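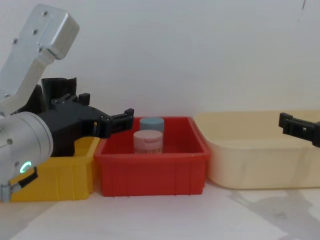

Gorkstead, July

Section 4. Preparing the Sorting Station for Open-Day Visitors

This section applies to the two-arm sorting station in the Zumberg demonstration hall. It is to be followed by the host on duty before each group is admitted.

1. Confirm that both arms are powered and that the status light on the joint housing shows green.

2. Place the yellow, red and cream bins side by side on the white table, in that order from left to right, with the rims close together.

3. Load the task named "Jemum" from the host menu. Enter station code 1470 when prompted.

4. Set the speed limit to 200 millimeters per second. The higher setting is reserved for staff sessions.

CAUTION: Visitors must remain behind the floor line while either arm is enabled. Do not reach into a bin to correct the position of an item. Press Pause first and wait for the tone.

NOTE: Questions about the task file should be directed to Dayana Londoño, extension 754.

5. Invite the group forward and start the first cycle.
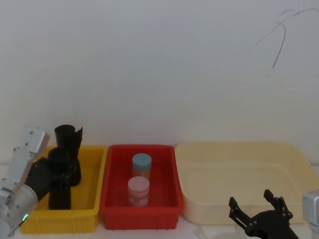 The host's spoken introduction should last no longer than two minutes and should be given while the arms are paused. Explain that each arm is assigned its own working area and that the task file decides which arm moves first. Visitors often ask how the items are told apart, and the two containers in the red bin serve well for the answer: one lid is light blue and the other pale pink. Point them out from behind the line.

6. At the end of the cycle, select Return and allow both arms to come to rest.

7. Record the group in the Villca log under form 1244. Any stop made during the demonstration must be reported to Hüsnü Değirmenci before the next group enters.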